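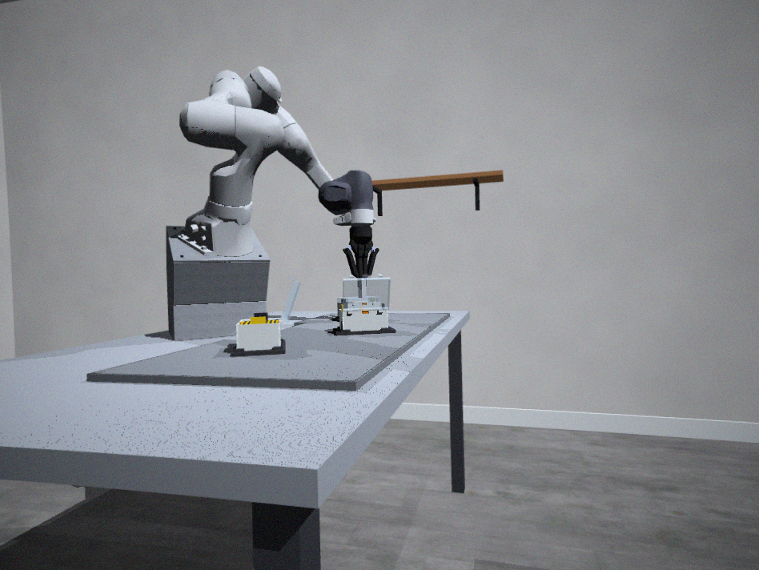 Ticket 414 – Budget sizing for the second arm cell
Status: Open, waiting on vendor
Opened by: Rin Noguchi
Queue: Irbridge purchasing and equipment

October 22, 2022

Hi all, me again! I'm trying to get the numbers for the Skumholm cell settled before I send the order over, and I've hit a snag with the Clovix quote. The arm and the gripper are fine, same prices as we got in April. The pedestal is where it goes sideways. They quoted the tall one, and in our simulated layout the arm is sitting on the short block next to the long table. If we buy the tall one the reach over the mat changes and I'd have to redo the whole layout (please no).

What I tried so far:

Asked Clovix for the short pedestal as a swap. They said sure, but it's a separate line item and adds $900. I asked why shorter costs more and got a very polite non-answer.

Checked with Wada for just the pedestal. Cheaper, but the bolt pattern on their top plate doesn't match, so we'd need an adapter. Lead time is 27 days, plus whatever the adapter takes.

Ran the layout again with the tall pedestal anyway, just to see. The gripper still gets to the near box okay, but it comes in at an ugly angle on the far one with the clear lid. I wouldn't want to buy hardware on that.

Update: talked to our shop and they think they can cut the adapter plate themselves in about 2 days. So I'm leaning Wada for the pedestal and Clovix for everything else. Still need a firm shipping number from Wada – their web form keeps dropping the postal code.

Also, do spare fingertips come out of this budget or out of consumables? I left them off for now. If they belong here, tell me before I submit and I'll add a set.

Leaving this open until Wada writes back.

Rin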